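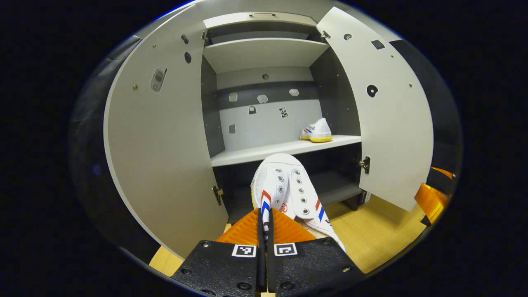
Skostbridge Indoor Sports Club
Minutes of the changing area group, September meeting
Held in the small hall, starting at 7.15 pm

Present: Merja Juntunen (chair and notes), plus eleven members. Apologies received from the Zurbridge juniors, who had a match.

1. Last meeting's minutes
Agreed with one correction: the new benches are coming from Gruvetti, and Furtado are doing the floor. Merja had them the wrong way round. Sorry, both!

2. The shoe cabinets
The big item, and what a good one to start on. The grey cabinets are in and everyone who has used them likes them. Both doors open right out, so two people can get at the shelves together, and the tall space under the upper shelf takes trainers with plenty of room above. Several members said how lovely it is to walk in and see floor again instead of a heap of shoes by the door.

Points raised:
The upper shelf is too high for the younger children. Agreed that adults' shoes go up top and children's shoes go on the shelf below.
Pairs are being split up. Two people went home last month in odd trainers, and one of them didn't notice until the next morning. Agreed to ask everyone to put shoes in side by side, toes pointing the same way, and to clip or tie pairs together if they are in a hurry.
Outdoor shoes with mud on them should be knocked clean on the step first. A brush will be hung outside.
Name labels inside the tongue, please, especially in white trainers. We have an awful lot of white trainers.
The doors should be pushed shut at the end of the evening. It was asked whether they ought to be locked. After a good chat we decided to leave them unlocked until Christmas and see how we get on.

Action: Merja to write a short notice for the inside of the door.
Action: juniors' parents to buy name labels, up to 40 pounds.

3. Money
The cabinets, with delivery, came to 1,757 pounds. The summer fair brought in 187 pounds, which is our best yet, and the cake stall did wonderfully. Thanks to everyone who baked, carried, washed up or simply ate a great deal.

4. Floor and benches
Furtado will oil the wooden floor over the half-term break. All cabinets need to be emptied beforehand, so shoes must go home that week. The benches follow once the oil has hardened. There was some discussion of whether to put them along the window wall or back to back in the middle. Window wall carried it, nine to three.

5. Lost property
We are holding 89 items, counted last week, most of them socks. There are some very nice things in there, do come and look! Anything not claimed by the end of next month goes to the charity shop.

6. Shoe swap
A great idea from the under-tens' parents: a swap evening for indoor shoes the children have grown out of, still in good condition, laces in. We could use the cabinets to set them out by size. Warmly supported by all. Date to be settled once the floor is finished.

7. Any other business
The tap in the far washroom is dripping again. Merja to ring the plumber.
The kettle has been replaced.

Meeting closed at 8.40 pm. Next meeting in November, same place, with biscuits.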